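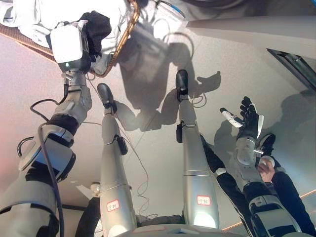
俯视，两条银色机器腿，靠下各贴一张红边白标签

四月，上午，标音本接上一本

接着弄Trollau那批儿童单词录音。上一本写满了，前面的规则改动没有全抄过来，要查旧的去翻灰皮那本，后半本都是。

先记数：录音条目298，来自38个孩子。每条是一个孩子一轮图片命名里的一段，长短不齐，有的一段里就一个词，有的孩子一口气连说好几张图，没切。切不切的问题后面写。

今天要做的
– 把两个标音人不一致的地方过一遍
– 送气那一栏定下来怎么标
– Hakus里层名统一（又乱了）
– 话筒增益的事问清楚
– 下午如果录音间空，补录参考音

一、听的环境

还是用Visser那间小隔音室。上午进去先听底噪，空调关了以后还有一点低频的嗡，像是楼上管道，过一阵自己没了，过一阵又来。标元音不碍事，标塞音除阻前那一段就烦，波形上垫着一层。戴耳机听其实听不太出来，看图才看得出来。先不做高通，原始文件谁都别动，要滤就另存，文件名后面加f。上次有人直接在原文件上存了，幸好有备份。

耳机：用封闭那副。开放那副高频好听，但是外面有人走动就漏进来，s和sh听久了自己会动摇。

音量旋钮的位置用铅笔在面板上画了一道，大家按这道来。觉得小声可以重听，不要拧。拧了以后强度感觉就变了，前面标过的“弱化”跟后面标的“弱化”对不上。

听的顺序打乱。按孩子听有个坏处：听了前面几个词，心里就有数了，“这孩子翘舌都平”，后面来一个中间的音也给听成平的。我自己就这样，回头盲听同一条，改了。所以打乱，按词也不行（按词听会拿上一个孩子当标尺），就全乱。缺点是慢，每条都要重新适应嗓音。慢就慢。

二、话筒

Prostach那支头戴的，离嘴角近，呼气音很重。p t k一出来就喷，波形顶格。k还好，p最厉害，“苹果”“葡萄”基本条条都有。喷麦和真正的送气段在图上叠在一起，起点还看得清，终点看不清。

增益：录音表上写的是“中”，什么叫中。旋钮没有刻度吗？有刻度的。下次写刻度。写“中”等于没写。

戴的位置也不统一。有的孩子不肯戴，大人给夹在领子上，这种录音听着闷，擦衣服的声音一阵一阵。擦音类的词在领夹录音里基本不能做频谱，只能耳朵听。表里加一栏“佩戴”，填头戴 / 领子 / 手持。老的录音我根据听感先补，补的打问号，别当真值用。

桌面反射：有几段能听出来小房间的味道，孩子趴在桌上说的。这个没办法。

三、不一致清单

2个人各自标完，对了一遍，大头在这几类，按麻烦程度写，没按多少写。

（1）平翘舌
老问题。标音单上现在只有三个选择：s / sh / 其他。孩子的音好多落在中间。一个标“s”，一个标“sh”，都有道理，放一起听都能说服对方。讨论了半天，结论是给一个“居间”的格子，但是必须听三遍以后还定不下来才许用。怕的是有了这个格子大家都往里扔。先试一批看看，如果居间多得离谱就撤掉。

另外发现一个低级的：有人用键盘打sh，有人打ʂ，程序当成两个东西，一致率白白掉了一块。统一用ʂ。Hakus里可以设快捷键，设了，大家更新一下配置，别用自己那份旧的。

“书”和“树”分开看。“书”后面带圆唇，噘嘴以后s也往低走，听着就像翘了。所以“书”里判翘舌要保守，跟“狮子”的标准放一块容易吵架。暂时在备注里写“圆唇环境”，将来分析时单拎。

（2）送气
“兔子”说成“肚子”。这个好听，典型的不送气，大家都一致。
难的是短送气。气有，短。一个人觉得够了，一个人觉得不够。原来规则写“听感有明显气流”，明显这两个字没有用，每个人的明显都不一样。
讨论要不要直接量嗓音起始时间，量出来一个数，按数切。我反对，至少标音阶段反对。标音就标耳朵听到什么，量归量，两个层分开放，后面再对。要是标的时候已经看了数，那耳朵这一层就废了，等于同一件事做两次。
所以：标音时关掉频谱图，只留波形用来找位置。波形缩小，别放大到能数周期。
反对意见：关掉图，段边界切不准。那就先切后听，切的人和听的人岔开。人手不够，只能自己切自己听，中间隔一天。凑合。

（3）前后鼻音
“星星”“床”“饼干”。这一批孩子家里说话什么样差别很大，in和ing好多大人就不分。标音还是照实标，听到什么写什么，要不要算错是另外一张表的事，标音本上不写对错。有几条备注里写了“错”，已经擦掉，请改写成具体的音。
“饼干”里第一个音节后面直接跟g，后鼻是被后面带出来的还是本来就后鼻，听不出来。这个词就不该放进鼻音的考察里，当初选词没想到。记一下，下一版词表换。换什么还没想好，要画得出来、小孩又认得的后鼻音词，后面还不能跟g k h。“瓶子”？t一类的后面会往前带。“星星”后面是x，也往前。哪个都带一点。单音节最好：“灯”“床”“虫”。“灯”孩子爱说“电灯”“台灯”，无所谓，在末尾就行。

（4）韵母掉介音
“飞机”没事，“小鸟”有掉的，“黄瓜”掉得最多，瓜说成“嘎”。两个人都听得到，但一个记在声母栏，一个记在韵母栏。纯粹是表的问题。定：记韵母栏。前面标过的回头改，写个小脚本批量搬，搬之前备份，搬完抽几条人眼看。

（5）声调
孩子命名的时候喜欢拖，尤其不确定的时候，尾巴往上挑，像问句。“老虎？”上声挑上去以后听起来就跟阳平一样。标成声调替换就冤枉了。规则补一条：疑问语气下末音节声调不判，标Q。语气判断又是主观的，唉。先这样，至少把明显的摘出去。

“老虎”前字变调，按变调后的标，已经说过好几次，还是有标三声的。再写一遍：按实际念出来的标。

（6）儿化和轻声
“兔子”的“子”，有孩子念得很重，一字一顿，像跟读。大概是大人示范的时候就这么念的。这个本身是有用的信息，表里有“自发 / 跟读”那一栏，但是好多空着没填。空着的不能默认自发。听录音前面有没有大人的声音，能听到的就补填，切掉了的就写不详。

整理完，真正两边各执一词、重听以后还僵着的有19条。这些单独放一个文件夹，名字叫“僵”，过几天换个时间再盲听。不要现在就投票，也不要谁资历老听谁的。

四、切分

不切的长段怎么办。原先想一律切成单词，切着切着发现连着说的时候前后音互相拖，切开以后头上少一截尾巴多一截，比如“鱼、鸭子”，连成一溜，鱼和鸭之间根本没有边界，切哪里都错。
改成：不物理切，只在Hakus里打边界，文件保持整段。导出的时候按边界带一点余量。余量多少？留到能听到前一个音的尾巴但不至于听出是哪个词，这个只能试。先统一一个值写在配置里，不要每个人手拉。
边界层叫word，音段层叫seg，耳标层叫ear，备注层叫note。全小写。今天打开几个文件，层名有Word，有WORD，有“词”，还有一个叫“词1”。脚本全认不出。已经改完，但是我怕下回又来。模板放在共享目录最外面，新文件一律从模板起。

静音：闭塞段归后面的辅音，不归停顿。词首的闭塞段看不见起点，就从除阻打，词中的才打闭塞。这条旧本子里写过，字太潦草，这里誊一遍。

大人的声音和孩子叠在一起的，整条标“叠”，不进分析，不删。

五、信度怎么算

之前报的是百分比一致，看起来漂亮，因为m n b d这些几乎不会错，分母里全是它们，把平翘舌那点难看的全稀释了。分音类报。每类单独一行，样本少的类老老实实写样本少。
kappa也算，可是有的类几乎全是同一个标法，kappa会低得吓人，跟实际听感对不上，这个老毛病了。两种都放表里，旁边写一句，看的人自己掂量。

还有自己跟自己的一致。隔一段时间重标一部分，不看旧的。上午我先抽了一小把自己的，没有预想的好。错的集中在午饭前那一段标的。时间栏以后要填，标的时候几点，写上。累了就停，午饭前后别标擦音，标标元音鼻音算了。

连续听多久要歇：之前写的时长没人遵守，包括我。改成按目录走，一个小目录听完必须出来，门打开，站一会儿。小目录已经分好了。

六、补录参考音

下午录音间空出来了，进去补。
参考音的用处：开工前每人先听一遍，把耳朵校一校，中途歇完回来再听一遍。原来那套参考音是拿大人嗓子录的，跟孩子的频率差太远，s的能量位置都不一样，校了跟没校差不多，甚至往偏里校。想从已有的孩子录音里挑，两边都标得一致、音质干净的，做成参考。那就有个问题，挑出来做参考的条目不能再进信度计算，得剔。剔的名单要早定，不然后面算重。

所以今天补录的大人音只留给培训新标音的人认符号用，文件夹改名“认符号”，不要再叫参考。

录的时候：
话筒从嘴正前挪到嘴角偏侧，喷的问题好了一大半。早该这样。拿纸条放在嘴前试，念“怕”，纸条动得厉害，话筒那里基本没动静。
增益记了刻度，写在录音表背面，正面没地方了。
先录的一遍没开监听，后来听有电流声，线没插紧。重录。
“居间”的擦音我试着故意发，发得很假，听起来像在学小孩，不用。

顺手录了一段空房间的底噪，放在同一目录，以后比对用。管道那个嗡录进去了，正好。

七、词表的毛病（攒着，下一版改）

– “帽子”孩子老说“毛子”，也不知道是声调还是词没学准，图也画得像锅盖
– “裤子”“兔子”“鞋子”“狮子”，“子”太多，轻声全靠它们，后字位置等于没考察
– 翘舌送气只有“车”，还有一半孩子说“汽车”“小汽车”，位置就变了
– r开头的没有好画的。“肉”画出来孩子说“火腿”“红红的”，说什么的都有
– “伞”挺好，图清楚，几乎都能自己说出来，留
– “水”也好，就是有的说“喝水”，前面h带一点，能接受
– 两个图挨着，“猪”后面就是“书”，孩子会被前一个带着走，顺序要重排
– 目标词命名不出来的时候大人怎么提示，没有写死，所以各提各的，有直接说答案的，有说头一个字的。说头一个字这种最麻烦，声母已经喂给孩子了，又不算完整跟读。提示语要写在图背面，照着念。

关于图的风格，意见是颜色简单点，背景不要。有个图背景里有只鸟，目标词是“树”，孩子只说鸟。

八、文件和命名

孩子代号后面跟词的序号再跟轮次。不写年龄，不写性别，不写姓的拼音。有几个旧文件名里带了拼音，已经改，改名对照表锁起来了，不放共享。
备注层里也不要写“就是那个爱笑的”之类，别人导出来也会看见。写了的已删。
录音里孩子自己报名字的，导出前要静音那一段。静音要留同样的时长，别剪，剪了边界全跑。上次剪过一个，后面所有边界整体往前错，找了半天原因。

备份：下班前同步一次。今天中午同步卡住过，卡在一个大文件，重启好了。看日志没漏。

九、零碎

耳机垫掉皮，黑渣子掉得到处都是，要买新的垫子。封闭那副的型号抄在盒盖里面。
录音间门把手松，关门要往上提一下再推，不提关不严，漏走廊的声音。
键盘声：标的时候敲键盘没关系，录的时候别敲！有一段参考音后面哒哒哒。
Hakus升级提示先别点，上回升级完快捷键全没，等这一批弄完在升。
湿度高的时候Prostach那支的海绵罩有味道，摘下来晾，别拿吹风机吹。

有一条挺有意思的记一下：同一个孩子“鸭子”说了几次，头一次前面加了个g，后面几次没有。两个人都听到了，都以为自己听错，都没标。对的时候才发现备注里各自写了个小问号。标！听到就标，拿不准也标，后面加问号，问号是允许的。光写在脑子里等于没有。

另外一条，“花”，h很重，喉咙里擦出来那种，图上能量位置也靠后。表里没有格子给它。先写备注，攒多了再说要不要开格子。开格子要慎重，开一个就要回头把前面全听一遍。居间那个格子就已经要回头听了，工作量几乎翻倍，先把擦音类的过完。

回听的安排：先ʂ和s，再tʂ和ts，再送气那两个。不送气和送气放一起听会互相比，本来比一比好判，但是跟第一轮条件就不一样了。分开听。

傍晚又进去听了一会儿“僵”里的，只听，没有改。有一条我上午很肯定是s，傍晚听像ʂ，耳机没换，音量那道铅笔线也对得上。写在这里，标签不动。

待办
□ 脚本搬介音那一栏（先备份）
□ 层名模板发出去
□ 录音表加“佩戴”“增益刻度”“标音时间”
□ 自发 / 跟读空栏补填，听不出来写不详
□ 选参考条目，剔除名单同时出
□ 提示语写图背面，先写翘舌那几张
□ 耳机垫
□ 门把手报修
□ 问Trollau那边领夹的录音还有没有别的轨
☑ 快捷键ʂ
☑ 认符号文件夹改名
☑ 底噪存档

下一次从“僵”以外的擦音开始，目录按打乱后的第一个往下走，别跳。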